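# House rules for the arm, second attempt

The first version of our bench rules was 2 pages long and had been taped inside a cabinet door, where it could be read by anyone looking for cable ties. I wrote it, so I'm allowed to say it was terrible. It used the word "ensure" in nearly every line. It told people to ensure safety, ensure clearance and ensure that settings were appropriate, and it left the question of how to do any of that as a private matter between you and your conscience.

The new version has 8 rules. I'm posting them with commentary because Benedetta Parisi asked where they came from, and the answer was too long for a sticky note.

**1. Say it before you move it.** Before the arm moves under power, the person driving says "moving" out loud. You will feel silly. Hefin Parry says it in the voice of a train conductor, and I've stopped objecting, as he's the only one who has never skipped it.

**2. Slow first, every time.** Any new or edited path gets run at the lowest speed setting once, all the way to the end. "I only changed one number" counts as edited. I have changed only one number and I have the dent in the shelf to prove it.

**3. Fingers closed when you're between jobs.** Open fingers catch on things: sleeves, cords, the handle of a mug. Closed and parked is the resting state, and you check it by looking, because the Zavel control software will cheerfully tell you the gripper is closed on the strength of having asked it to close.

**4. Nothing on the table that isn't in the task.** No coffee, no phone, no screwdriver you'll need in a second. If the task has one object in it, the table has one object on it. 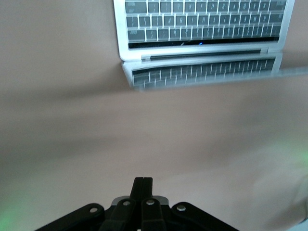 *Posted by Lucrezia Mazza, 1 Mar 2023 - filed under: shop habits*

With a laptop on the table, rule four gets company.

**5. Hinged things are two objects.** A laptop has a base and a lid, and the lid can be at any angle between shut and flat. Write down which angle your task starts from. "Partly open" is a feeling. Remo Marino wanted us to use a protractor and I laughed at him, and then I spent most of an afternoon comparing runs that had begun from different lid positions, so we now own a protractor.

The same goes for where the thing sits. Leave a clear gap between the fingertips and the nearest edge at the start, with bare table in it. I like a gap you can see from across the room. You get a moment to notice that the arm is heading somewhere stupid, and a moment is most of what a stop button needs from you.

**6. Know whether it's on.** A little light on a device means you go and find out what the light means before the arm touches anything. We had a long and fairly heated exchange over whether a sleeping laptop is "off." It isn't. Save your files, shut it down properly, and unplug it if the task lets you. Todumon, who sold us the arm, have a section in their manual on powered objects. It is one paragraph and I would summarize it as "good luck."

**7. Use something you can afford to lose.** This is the rule with the most invoices behind it. Set a price limit for practice objects and stick to it. Ours is 400 dollars, used, and I'd have gone lower if Valentina Mansilla hadn't made the fair point that very cheap laptops have very tired hinges. If you wouldn't hand it to a toddler, don't hand it to the Graltard script. (That's the one for lids. I didn't name it.)

**8. Write down the near misses.** The hits take care of themselves, as everyone comes over to look. What gets lost is the time the tip slid along the edge of a lid and nothing broke. We keep a paper notebook by the stop button. An entry is one line: what you were doing, what it did, what you changed. Spelling is optional, and Hefin has taken full advantage.

A couple of things got voted out. I wanted a rule that only one person at a time may offer advice to whoever is driving, and it lost badly, with several people explaining why at once. Remo wanted a checklist to be signed before each run. I've worked in a place with signed checklists - what I learned there was how to sign very fast.

I'll look at all of this again in May, once the notebook has enough in it to argue over. Until then the rules are on the wall next to the bench, at eye level, in large type. The old pages are still inside the cabinet door. The tape turned out to be excellent.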